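Grekby Cloths: a small set of teleoperated tabletop demonstrations

README for the second release. If you are still on the first one, delete it. The time base was wrong in half the files and we would like it forgotten.

What is in it

274 episodes of a two-finger gripper dealing with microfiber cloths on a table. Of these, 229 are marked usable. The rest are kept in a separate folder called leftovers, partly for people who study failure and partly out of an unwillingness to throw away work. Every episode was driven by a person, either with the handheld controller or by taking hold of the arm and moving it. The field "mode" tells you which: "remote" or "hand". Please don't mix them without looking at both first. Hand-guided motion is smooth and a little lazy. Remote motion has the small hesitations of somebody deciding where the table is.

Tasks

gather — bring the cloths together into one pile
spread — take one cloth and lay it flat, or as flat as the operator's patience allowed
pair — put two named cloths on top of each other
clear — move everything out of a marked-off area

The task name is in the episode header, along with the sentence the operator was given. We left the sentences as they were typed. "Put the blue one with the other ones" is a real instruction and your model may as well meet it now.

How it was recorded

Recording was split between two rooms, Zorkomcombe and Ondville, which are named after nothing in particular. Operators worked in blocks of 22 episodes and then stopped, whether they wanted to or not. We tried longer blocks in October and the later episodes drifted into a personal style involving a lot of poking.

There were 14 operators. Each has a letter code, stable across both rooms. Four had driven an arm before. The letter codes do not tell you which four, though operator K will become obvious after a few minutes.

Between episodes the cloths were picked up by a person and dropped back on the table. There is no fixed starting layout. The first release had one, and the policies trained on it learned to reach for a spot on the table with great confidence and no interest in whether a cloth was there.

Each episode folder holds:

wrist.mp4 — the wrist view, fingers included
state.csv — joint positions and gripper opening
command.csv — what the operator asked for, remote mode only
header.json — task, sentence, room, operator, mode, outcome

Gripper opening runs from 0 (shut) to 1 (fully open). In the first release it ran the other way. See above about deleting it.

Things to know about the wrist view

Cloths leave the view constantly, so a cloth that isn't visible may still be on the table. The table has a strong grain and a bit of a sheen, and the pale patch of reflection has fooled at least one segmentation model into reporting a fourth cloth. We did not correct for this.

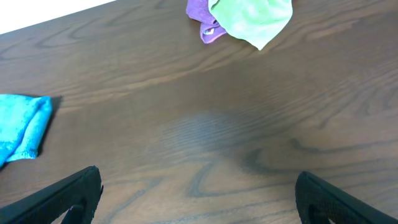 Wrist view, gripper open and empty. Purple and green cloths at the top, blue at the left.

Outcome labels

"done", "partial" and "no". Operators labeled their own episodes right after finishing, and a second person went over them later. Where the two disagreed we kept the second person's label and stored the first as "outcome_self". The operators were generous to themselves on spread and oddly harsh on pair.

Known problems

Fingers sometimes close on two layers when the operator wanted one. These episodes are still labeled by result, so a lucky double pinch counts as done.

A few Ondville recordings begin with the arm already moving. Trim them if that bothers your loader.

command.csv lags state.csv slightly in older remote episodes. The header field "lag_checked" is true where we have dealt with it.

Loading

The Shenoy loader reads the folders directly. Point it at the top directory and leave "strict" on, unless you enjoy finding out about missing headers halfway through training. It skips leftovers by default.

Use

Free for research and teaching. If you publish with it, name the release number. Corrections to labels are welcome as a plain list of episode numbers with the label you think is right. Please don't send a new folder structure.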